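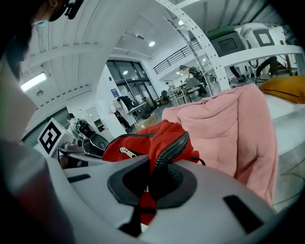 Wilma Kramer wrote to us in December that she had given up on ever finding anyone to replace a zip for less than the price of the coat, and that she would quite happily have walked to Trorkosdale in the rain for it, although in the end she got a lift.

We have had a good many letters in the same vein since the autumn, and I wanted to begin with hers before getting on to the more orderly part of this report. You were kind enough to say when we met that you didn't want pages of tables, so I have kept to what we promised, what we have managed and where we are still rather behind.

Progress report to the Skurero Fund
Trorkosdale Mending Room, autumn and winter

Where we have got to

The Mending Room has been open all through the autumn and winter, afternoons and early evenings, in the old schoolroom behind the chapel. As you may remember, the idea was a simple one: people bring in clothes, bags, curtains and bedding that have given way somewhere, and either we mend them or, better still, we sit down together and they learn to do it themselves. We had expected mostly trousers. We did get trousers, mountains of them, but also tent flaps, a christening gown, dog coats, school rucksacks and one very long velvet curtain from the hall at Skisow, which took over the big table for the best part of a fortnight and which I think we all missed a little when it went home.

By the end of the period we had entered 444 items in the repairs book. Zips are the largest group by a long way, followed by torn linings and then knees. We turn away very little, though waterproofs that have started to peel on the inside are beyond us, and it's kinder to say so at the door than to keep somebody's jacket for a month.

What the grant has paid for

Of the £3,000 you awarded us, the larger share has gone on the sewing machines. We bought two, both second-hand and both serviced before we paid for them. The heavier one copes with canvas and denim, and it has earned its keep many times over. The rest has gone on thread, needles, zips by the metre, decent lamps (the schoolroom is a dark place after half past three) and the heating, which was dearer than I had allowed for when I wrote the application. I'm sorry about that. Irfan Butt has been through the figures with me and we shall finish within the budget, but only because we have put off buying the cutting table until spring.

Teaching

We said we would run three short courses and we have run them all. Sointu Eskola took the darning course and had a waiting list before the notice had properly gone up. Wouter Kuipers taught the zip course, and he is a patient man, because putting a new zip into a lined bag is fiddly and people do get cross with it. His advice is to tack everything first and then go and make a cup of tea. The last course was on patching, and it was the quietest of them, partly on account of the snow. Each class had room for up to 3 beginners at the machines at any time, with the rest doing handwork, and we would like to do better than that.

Several people from the darning course now come back simply to sit and sew in company. It wasn't in the application and I'm not sure how one would measure it, but I'd be sorry to leave it out.

What hasn't gone so well

The collection point at Skisow has been a disappointment. Things were left there without names on, and we still have a shelf of perfectly good mended clothes waiting for their owners. Esko Räsänen has designed a tear-off label, one half for the garment and the other for the pocket of the person who brought it, and we shall try again with those after Easter.

We were also slow with the blankets. Fleece is easy enough to hem, but the older woollen ones need washing first, and our arrangement with Simões, the laundry, only got going properly in the new year. It's working nicely now and they have been generous about collecting from us.

The next few months

We should like to repeat the zip course straight away, buy the cutting table, and open one morning a week for people who can't manage the afternoons. None of it needs more money from you in this period. If you'd care to visit, please do come, any time after two o'clock, and bring something that wants mending. The kettle is by the back window and the door sticks, so give it a good push.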